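Reading time: 3 minutes

To: members list, Drestcombe Robot Club
From: Yareli Ventura
Subject: Re: [members] Kitchen task, and who broke the scoring script

Srisuk wrote:
> Can somebody tell me where we stand with the kitchen task? I missed
> two meetings and came back to find the shared folder has 114 new files
> in it, most of them called "final". Are we still doing the arm and the
> hand as one entry or two? Also the scoring script gives me minus 5 for
> doing nothing at all, which seems harsh.
>
> Also also: do we have pictures for the Plollach form? They want two,
> and they want them by the end of June.

Two entries. We voted on it while you were away, so you have only yourself to blame. The arm goes in under "tidy counter" and the hand goes in under "hold an object", same simulated kitchen for both, because I am not building another marble worktop as long as I live. Whoever picked that texture, I hope you're pleased. It takes longer to load than my car takes to start.

The minus 5 is my fault. The script charges a penalty for every second the gripper spends away from its target, and it begins charging before the arm has been told what the target is. I've moved the start of the clock. Pull the latest version and you should be back to a respectable nought.

On the arm: the pan is still the problem. The handle is long and thin and sits across the plate, so coming straight down on it leaves very little room for error before you're trying to pick up crockery. Last night's batch was 3000 tries with the starting positions shuffled, and 2368 of them counted as a lift. Before anyone gets the bunting out, a "lift" in our script means the handle went up by a finger's width at any point, including the tries where it went up because the plate was launched at it. I'd like a stricter test before we put a number on the form. Suggestions welcome, code more so.

On the hand: it has more joints than I have patience. The can is the only object we've tuned the grip for, so please don't swap in the kettle and then write to me about it.

The two I'd send to Plollach:
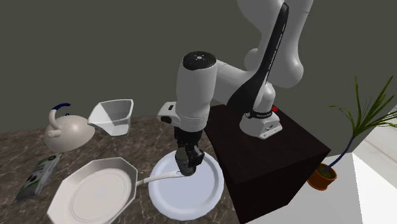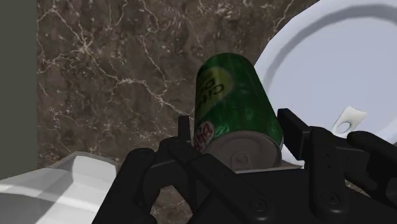

Arm over the pan handle (first) and hand with the can (second), both in the simulator.

If you would like different ones, render them yourself and put them in the folder, with a name that isn't "final". They want the pair at full size, and the form rejects anything with a space in the file name, as I found out at ten past eleven at night.

Other things, in no order:

The Oltaneo login has changed again. Ask me for it in person. The last time it went round on this list, somebody used it to render a twelve-minute film of the potted plant, and we were out of credit for a fortnight. (It was quite a good film.)

We still need a title for each entry, ten words at most. At the moment they are down as "Arm thing" and "Hand thing". I'm prepared to submit those if I hear nothing.

Srisuk, since you asked so nicely, could you take the write-up for the hand? Half a page on how the fingers are controlled and half a page on what goes wrong. You may find the second half fills up first. My notes are in the folder under "hand_notes_old", which are the new ones. "hand_notes_new" is from before we changed the thumb settings and should be ignored, or possibly burned.

Next meeting is at half past six in the usual room. Bring a laptop charger, we have one between us and it's mine.

Yareli

--
You are receiving this because you subscribed to the Drestcombe Robot Club members list. Contact the list owner | Unsubscribe | Back to top
This archive uses cookies to remember your reading preferences. Accept | Settings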